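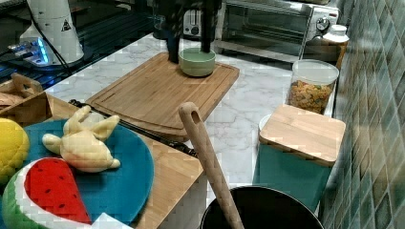
Oiling a bamboo cutting board – how often?

jdu_kitchen
Joined: April
Moved into a rental in Pandidcombe and bought a board with a juice groove. After a few weeks the middle feels rough and the groove looks dull. The leaflet says to oil it but gives no schedule. I have a 500 ml bottle of plain mineral oil. Is that OK, or do I need the wax kind?

Wasilewska155
Plain mineral oil is fine. Wash the board, stand it on edge overnight, wipe the oil on, leave it a few hours, wipe off the extra. Once a month. 500 ml will last you years.

gu_ruoxi
Once a month is too much for bamboo. It doesn't soak up oil the way maple does and you end up with a sticky board. I do mine twice a year.

Wasilewska155
Depends how much you wash it. Mine gets washed three times a day.

Sirnach
Sand it first. If it's rough, oil won't fix that. 200 grit, along the grain, light pressure. Wipe the dust off with a damp cloth and let it dry before you oil.

jdu_kitchen
Thanks. Does the same go for spoons and boxes? Mine live on the same counter. 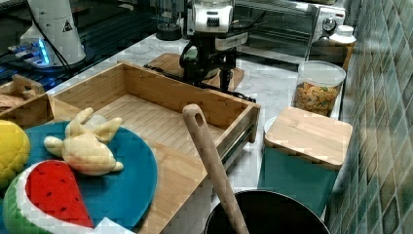 Bamboo box and the long spoon

gu_ruoxi
Spoon yes, box no. A box that only holds dry things doesn't need anything. Oil inside a box can also get on whatever you put in it.

Qianru Yu
I'd oil the box too, outside only. Had one split on me in a dry winter.

gu_ruoxi
Could be the glue line that went. Oil doesn't help with that.

Qianru Yu
Could be. It was a cheap one.

Sirnach
For the spoon, skip olive oil whatever your aunt says. It goes rancid.

Jinfeng
Walnut oil works and it hardens, but not if anyone in the house has a nut allergy. I use the Mallska board wax on top. Pricey for a small tin.

Wasilewska155
Wax on a spoon comes off in the first pot of soup. Save it for the board.

jdu_kitchen
OK, sanding on Sunday and then the mineral oil. Going with every two months and I'll see how it feels. Should I do the bottom of the board as well?

Sirnach
Yes, both sides and the edges. One side only and it can warp.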